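Home | Kitchen | Care and Repair | Small Appliances | Contact

How to Clean and Reset a Two-Slot Toaster

By Judit Kiss
December 12, 2018
298 shares | 32 comments 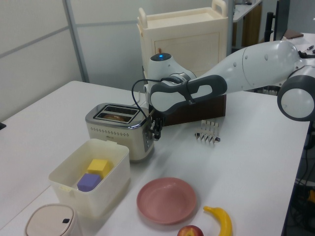 Two-slot toaster with chrome top and cream-colored body, bread in the slots.

A two-slot toaster needs a full cleaning once a month if it is used daily, and once every three months otherwise. The procedure takes 10 minutes of work plus drying time. It applies to any pop-up model with a side lever and a removable crumb tray. Models with a fixed base plate are covered at the end.

Tools and materials

A soft pastry brush, 1 inch wide, natural or nylon bristle
Two microfiber cloths
White vinegar
Dish soap
A wooden skewer or wooden tongs
A sheet of newspaper or an old tray

Do not use steel wool, scouring powder or oven cleaner. Chrome plating scratches easily, and the scratches fill with grease that later browns under heat. Do not use a metal knife or fork inside the slots at any time, plugged in or not. The heating wire is thin and wound over mica sheet, and both are damaged by light contact.

Step 1. Unplug and cool

Pull the plug from the wall. Switching off at the appliance is insufficient. Remove any bread and wait until the top plate is at room temperature. Twenty minutes is enough after a single cycle.

Step 2. Empty the crumb tray

Set the toaster on newspaper. Slide the tray out from the back or underneath, depending on the model. Discard the crumbs, wash the tray in warm soapy water, and leave it to dry standing on edge. A tray with baked-on sugar from raisin bread should soak for an hour before washing.

Step 3. Clear the slots

With the tray still out, hold the toaster upside down over the newspaper and shake it gently from side to side. Tap the base with the flat of the hand. Turn it upright and brush down the end walls of each slot, keeping the bristles away from the wires. Larger pieces caught under the bread guides can be lifted with the skewer. Repeat the shaking once. A second pass usually brings out more than expected from the area below the carriage.

Step 4. Check the lever

Press the lever down and release it. On most models it will not latch without power, and it should return to the top without catching. A lever that drags halfway normally has crumbs packed in its track. Brush the track from the outside, move the lever up and down several times, and shake the toaster again. Do not oil the track. Oil collects crumbs and smokes when warm.

Step 5. Clean the outside

Chrome: wipe with a cloth dampened with equal parts vinegar and water, then buff at once with the dry cloth. Work along the length of the slots so that liquid does not run inside.

Painted or enameled body: use one drop of dish soap on a damp cloth. Vinegar is acceptable for grease spots but should be wiped off with water.

Vent holes: brush dry only. Small perforations hold water by surface tension, and it will leave marks on a light-colored body. Printed logos should be wiped lightly - repeated rubbing takes the ink off.

Step 6. Reassemble and test

Refit the dry tray until it clicks or sits flush. Leave the toaster unplugged for two hours if any part of it was damp. Then plug it in and run one empty cycle at the lowest setting. A faint smell is normal on this first run. Visible smoke means that crumbs remain; unplug, cool, and go back to Step 3.

Setting the browning level

Dial numbers are not standardized between makers. Start at the middle, toast one slice, and adjust by half a step. Dark or seeded bread needs a higher setting than white bread of the same thickness, and its color is a poor guide - judge it by the firmness of the crust. Frozen slices go in on the defrost setting where there is one.

Models with a fixed base plate

Shake and brush as in Step 3, but do not remove the base screws. Anyone needing the plate opened should take the toaster to a repair shop.

Previous: Descaling a Kettle | Next: Storing Bread and Fruit on the Counter
32 comments | Share this page | Print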